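Robot club, week whatever: cups!

So I finally have something to write about again. If you've been reading since September you'll know that I joined the university robot club knowing pretty much zero about robots (I could solder, badly, and I could write Python if you gave me an afternoon). I've now been going long enough that they gave me my own key card, and I have a task with my name on it on the whiteboard. It says "CUPS" and it's underlined twice.

Our team is called Plumov. I've asked three different people where the name comes from and got three different stories, so I'm going to stop asking. We're entered in the student tidy-up challenge, and the short version of the rules is that you get a table with kitchen stuff and toys on it, and your arm has to sort it out by itself before the clock runs down. You teach it by driving the arm through the job by hand over and over, recording every run, and then training a model on the recordings. We set ourselves a goal of 400 good runs before we train anything serious. As of tonight we have 121. I drove a lot of those and my wrists know it!

Inna Dmytriv is our team lead and she is incredibly patient. She got me to slow down, which made a bigger difference than anything else I changed. My early runs were all jerky because I'd rush at the cup, stop, back off, rush again, and of course the model learns all of that too. Her rule is one smooth approach, close, breathe, lift. If you mess up the approach you throw the run away and start over. I hated that for the first evening and now I do it without thinking.

Cups are harder than they look, by the way. A block is a block. A cup has a thin rim you can pinch, or a fat side you can squeeze, and if it has fallen over then the good places to grab have all moved. Tibor Simon (he does our training code) wanted much more variety in the data, so lately we change what's on the table, where it sits and which way up it is.
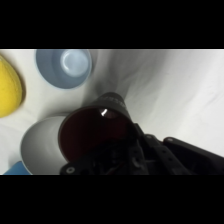
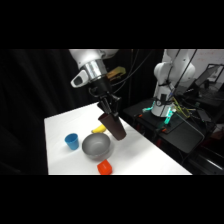

I love pinching by the rim and will defend it to anyone. You only need a little bit of space for one finger, and you can get a cup out of a crowd without shoving its neighbors around. Tibor prefers going around the body, and he has a point: a rim grip lets the cup swing, and then you have to set it down at a funny angle and hope. We've agreed to record both and let the model pick, and I'm secretly keeping score.

The other fun thing this week was the first test of a baby model, trained on only 60 of the runs. Inna kept telling us not to expect much. It went straight for the cup, stopped a finger's width above it and just hovered there, like me at the edge of a cold swimming pool. Then it closed on air and carried the air very carefully over to the bowl. We cheered anyway! The second try got the cup. The third one knocked it over, but I'm counting the second one forever.

Stuff I want to do next:

Record more runs with cups lying down, mouth facing every direction.
Fix the way I release, I still open too early.
Read Tibor's notes on the wrist camera, which are long.
Finish the checklist for newcomers so the next person like me has it easier.

We also have to write a two page team report, and I volunteered for it, so expect me to complain here soon. If you're a student and your school has a club like this, go along to one meeting, even if you think you don't know enough. I was so nervous the first time that I walked past the door twice, and now I'm the cup person.

Okay, bed. More when we get to 400.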